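Teleoperation Data Operator (Tabletop Manipulation)

Zaltus, Demonstration Group
Location: Nunier site, on-site only
Type: Fixed term, full time, with possible extension
Openings: 2
Reference: 291
Posted: August 2, 2026

Zaltus is hiring two operators to record manipulation demonstrations on single-arm and two-arm robot stations. The operator controls the arm, completes a written task, and labels the result. Recordings are used to train and test control policies for household and light packing work. The position is hands-on. Most of each shift is spent at a station, and the rest is spent reviewing recordings and updating task sheets.

No degree is required. Prior robotics work is useful but is not weighted above the practical test described below.

Background

The Demonstration Group supplies recorded episodes to the Wan project, which covers tabletop tasks on surfaces and with objects found in ordinary homes. An episode is one attempt at one task, from the start signal to the stop signal. It includes the wrist camera video, joint positions, gripper opening, operator input, and the operator's label.

The current task list covers reaching, grasping, lifting, placing, opening, wiping, and sorting. The target for the term is 2,000 accepted episodes per operator. An episode is accepted if it passes the automatic checks and a second operator agrees with the label. Failed attempts are kept and labeled as failures. They count toward the target if the label is correct and the attempt was made in good faith.

Two control methods are in use.

Direct guidance. The operator holds the arm at the wrist and moves it through the task with the motors in a low-resistance mode. This method is used for short tasks with one or two contact points. The operator has to keep hands and sleeves out of the wrist camera view, and has to avoid pushing the arm in directions it would not be able to move under its own power.

Remote control. The operator sits at a desk with a leader arm and a monitor, and the follower arm copies the motion. This method is used for most of the Wan task list. The operator works mainly from the wrist camera feed. There is no force feedback on the current leader arms, so contact has to be judged from the video and from the gripper opening readout.

Applicants should expect to spend most of their time on the second method. Working from a wrist view takes practice. The fingers take up the lower part of the picture, depth is hard to judge, and fast moves blur the edges the operator needs for alignment.

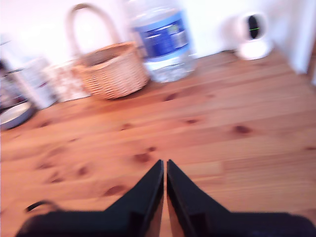
Wrist camera view, gripper over a wooden surface with a basket and water bottle at the back.

During training, new operators learn to pace the approach so that the target stays sharp in the video for the last part of the move. They also learn to use fixed marks such as a knot or a seam in a board as a reference for the fingertips. Both skills are assessed again at the end of the training period.

Duties

Set up the station from the task sheet, including object choice, starting positions, and lighting.

Run the startup check: emergency stop, joint limits, gripper open and close, camera focus, clock sync.

Record episodes by direct guidance or remote control, as the sheet specifies.

Label each episode right after recording. Labels are success, partial, failure, or void. A partial or failure label needs a short reason in plain words.

Change the layout between episodes following the variation table. Objects are to be moved, turned, or swapped as listed. Operators should not settle into a favorite layout.

Review episodes recorded by the other operator and mark agreement or disagreement with the label.

Report drift, loose fingertips, cable snags, and dropped video frames in the station log before the next recording block starts.

Keep the object shelf in order and replace damaged items through the Media desk, which handles storage, supplies, and the recording archive.

Suggest changes to task sheets when a step is unclear or cannot be done as written.

Requirements

Steady hand control for long periods while seated.

Normal or corrected vision. Applicants who are color-blind are welcome. Task sheets identify objects by name and shape as well as color.

Ability to follow a written procedure without skipping steps, and to write down when a step was skipped by mistake.

Clear short-form writing in English. Reasons attached to labels are read by engineers who did not see the attempt.

Basic computer skills: files and folders, spreadsheets, typing commands from a sheet.

Ability to lift the station object bins to bench height, with or without an aid.

Helpful but not required

Experience with remote-controlled equipment of any kind, such as cranes, inspection crawlers, or drones.

Experience with close handwork such as watch repair, sewing, dental lab work, or electronics assembly.

Familiarity with video annotation or quality inspection.

Left-handed operation. Both stations can be set up for either hand, and the current data is mostly right-handed.

Schedule

Shifts are days only. Recording is done in blocks with a break after each block, and operators may not skip breaks to finish a task set. Long sessions produce worse recordings, and the episodes at the end of an overlong block are usually voided in review.

The term starts after training and runs through the end of January. Extension depends on the task list for the next phase of Wan. Operators will be told in writing before the term ends.

Training

Training is paid at the full rate. It covers station safety, both control methods, labeling, and review. Each trainee records 400 practice episodes, which are not added to the project data and do not count toward the term target. Practice episodes are reviewed with the trainee in small batches, and the common faults are covered early: closing the gripper before the fingers are on both sides of the object, dragging the object during release, stopping the recording before the arm is clear, and hovering over the target for long periods.

Trainees who do not reach the required label agreement may repeat the labeling section once.

Practical test

Applicants who pass the first review will be invited to the Nunier site for a practical test. The test has three parts.

Part one is a seated remote control task. The applicant moves a soft object from one side of the table to the other, first while looking directly at the arm and then from the wrist camera feed only. Speed is not scored. Smoothness, recovery after a missed grasp, and attention to the instructions are scored.

Part two is a labeling task. The applicant watches recorded episodes and labels each one using a one-page guide. Several of the episodes are unclear on purpose. A well-written reason is scored higher than a lucky label.

Part three is a setup task. The applicant prepares a station from a task sheet that contains an error. The applicant is expected to stop and report it.

Time is given to practice before part one. Applicants may ask for a different chair, monitor height, or leader arm position. Such requests do not affect the score.

Safety and privacy

The arms run at reduced speed during all demonstrations. An emergency stop is within reach at each desk and each table. In direct guidance, a second person must be in the room.

Operator input is stored under a numeric code. Names are not attached to episodes. Station video is limited to the wrist camera and, for some tasks, one fixed camera aimed at the table. If a person enters either view, the episode is marked void and goes to the Media desk for deletion.

Pay and benefits

Pay is hourly and is stated in the first reply to each applicant. The rate is the same for both openings. There is no per-episode bonus. Health coverage, paid sick leave, and a transit allowance are included from the first day of training.

How to apply

Send a resume and a short note through the Zaltus applications page, using reference 291. In the note, describe one manual task you do well and list its steps in order, in enough detail that another person could repeat it. The note should fit on one page. Cover letters are not needed and will not be read in place of the note.

State any dates on which you cannot attend the practical test, and any adjustments you need for the test or the job.

Applications are reviewed in the order received. The posting will be removed when both openings are filled.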